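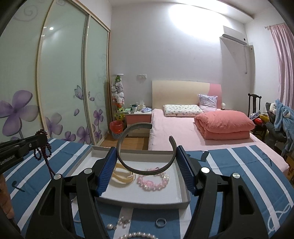
4 min read

Out of the Drawer: A Jewellery Sort on the Bed

Posted April 3, 2018 by Rochelle Halliday
Gallery | Home & Keepsakes

The dark grey cuff gets its turn, with the pink beads and the gold-and-cream bracelet waiting in the tray underneath.

I have been promising myself a proper jewellery sort for ages, and I finally did it, and I loved every minute! Everything came out of the drawer and onto the striped sheet, which is my favourite place to lay things out (pearls look gorgeous against navy). I thought I'd be finished before lunch. I was still at it when the kids got home, wearing two necklaces and a brooch.

A lot of you asked about the pieces when I mentioned the sort last week, so there's a bit about each of the favourites below, along with how I'm storing them now.

The cuff

I bought this at the craft market in Hurnen, in the pouring rain, from a woman who had everything laid out on an old door. It's a broad open band with ends that flare just a little, and I adore the shape. I wear it over a sleeve in winter and on a bare arm in summer. If you have a cuff like it, please don't keep squeezing it open and shut to get it on! Slip it over the narrow side of your wrist and turn it.

The pink beads

Pure happiness. Round, glossy and very pink — my daughter chose them for my birthday when she was 8 and has checked up on them ever since. They go with nothing I own and I wear them all the time. I had them restrung once, at a little repair counter called Hägglund, and they came back with knots so tidy I showed them to people at work.

Gold and cream

My dressy bracelet. I keep it coiled flat so it doesn't kink, and it comes out for weddings and the odd concert. There's one coming up in June, a cousin's, and I already know what I'm wearing with it.

Pearls, pearls, pearls

I had forgotten how many little pearl studs I'd collected. Some were my aunt's, some were presents, and a few I'm fairly sure I bought because I thought I'd lost the ones I already had. Finding them together in a cluster was the best bit of the whole day. My aunt wore hers for 37 years, gardening included, and always told me that pearls sulk in a box.

There's a strand as well, which I had on for most of the afternoon. It gets a wipe with a soft, barely damp cloth after wearing and goes away lying flat. Hang up a strand of pearls and the silk stretches over time, so mine doesn't get a hook.

The garnet-coloured necklace

I'm calling it garnet for the colour, and I've never had it looked at. Deep dark red, with lovely long loops, and when it's hanging up it's the first thing you notice. It came in a mixed bag from a church sale along with a broken watch and a thimble. I offered the lady more than she was asking and she wouldn't hear of it.

The thin silver ring

So small and so easily lost! It has been down the back of the couch, in the pocket of a coat I'd already given away (the friend who got the coat brought it back) and once, briefly, in a bowl of pastry. It now has a spot of its own.

How it's all going back

I tried a couple of organizers over the years and neither lasted. The Fivora one had beautiful compartments, all of them too narrow for a bangle. What I like now is very plain: shallow trays in the top drawer, low enough that I can see everything at once, with a scrap of felt in the bottom so nothing slides about when the drawer opens.

Bracelets share a tray. Earrings go in pairs, pushed through a strip of felt, with the backs on. Anything with a fine chain gets fastened first and then laid out straight, and that alone has saved me hours with a pin under the kitchen light. Beaded necklaces stay where I can see them, though I check the threads every so often and take down anything that looks tired.

For the silver I use a Stelix cloth, just the ordinary grey one. Keep it well away from pearls and beads.

What's leaving

Around 300 pieces came out of that drawer if you include every single stud and odd earring, and a fair number are moving on. The odd earrings are going to my neighbour, who makes the most wonderful mosaic picture frames. The plastic bangles are off to the dress-up trunk at the library. I kept one truly hideous parrot brooch — green enamel, missing an eye — because it was the first thing I ever bought with my own money, and I'm delighted to have it back.

If you've been putting off your own drawer, go and tip it out! Use a sheet with a bit of colour in it so the tiny things don't vanish, and have a saucer handy for loose beads.

I'd love to hear what you find at the bottom of yours. Comments are open, and if anyone can tell me how to get old price-sticker glue off a bangle without dulling it, please do.

Filed under: jewellery, sorting, pearls, small storage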